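Gripper notebook, February
Cell: Gidden. Controller: Suvesik. Topic: wedge fingers vs. the old flat pads, clear glassware

09:40. Powered up both arms. The wedge fingers from Clomum are now on left and right. Zeroed the open position on each and saved the offsets under "wedge_a". The flat pads are in the drawer with their screws taped to the bag. Do not mix the screws, the wedge ones are shorter.

10:15. Wrist camera check. Exposure had been left on auto and kept hunting whenever the arm passed over a highlight. Locked it. The depth channel is close to useless on clear glass, as we knew from the Nghiêm runs. It returns the tabletop, or the tray, or nothing. Color is what we have to work with. Rims and glints are readable, the walls are not. The printed tray is harder than the plain stone pattern because the flowers and birds come through the glass and the edge detector takes petals for rims.

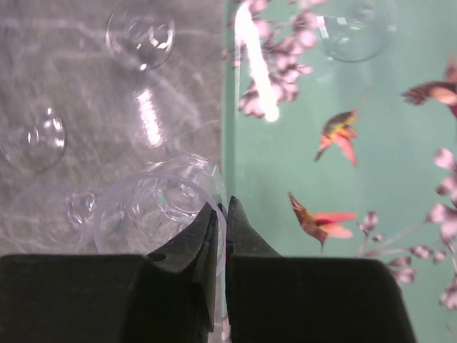
With the tips this close to closed, the wedges block most of the lower third of the view. The flat pads left more room. It matters in the last part of the approach, where the rim drops behind the finger before contact. Options: move the camera mount up, or commit to the grasp point earlier and go in blind. Trying the second one first, no new parts needed.

11:30. Grip force. Limit set to 417 in controller units, carried over from the flat pads. Contact patch is smaller on the wedges, so the same number means more pressure at the tip. Dropped to 119 for first contact, then ramp. Settling timeout is 3000 ms. Leave it there until the slip threshold is sorted out.

Cable check before the two-arm trials. The service loop on the right wrist needs slack for the full roll but must stay clear of anything tall on the table. Keep-out height in the planner is 86 mm over the table center. Left side same value.

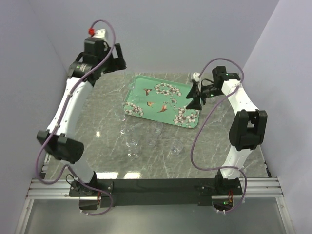 Both arms over the tray, right gripper open, clear glassware on the table.

14:05. Planner notes. The two wrists share the space over the tray, so one arm has to hold while the other goes in. Using the simple lock for now: whoever asks first gets the tray zone. It wastes time but the logs are easy to read.

Table reflections are still a problem in the fixed camera. The segmenter marks the bright patches as objects. Either mask them by hand or put a diffuser on the overhead light. Mask is quicker, but it breaks when the light is moved.

To do:
- rerun the approach with the camera mount raised, same offsets
- flat pads on the right arm only, wedges on the left, same glasses
- log motor current at first contact for both finger types
- ask Clomum for the hardness of the tip material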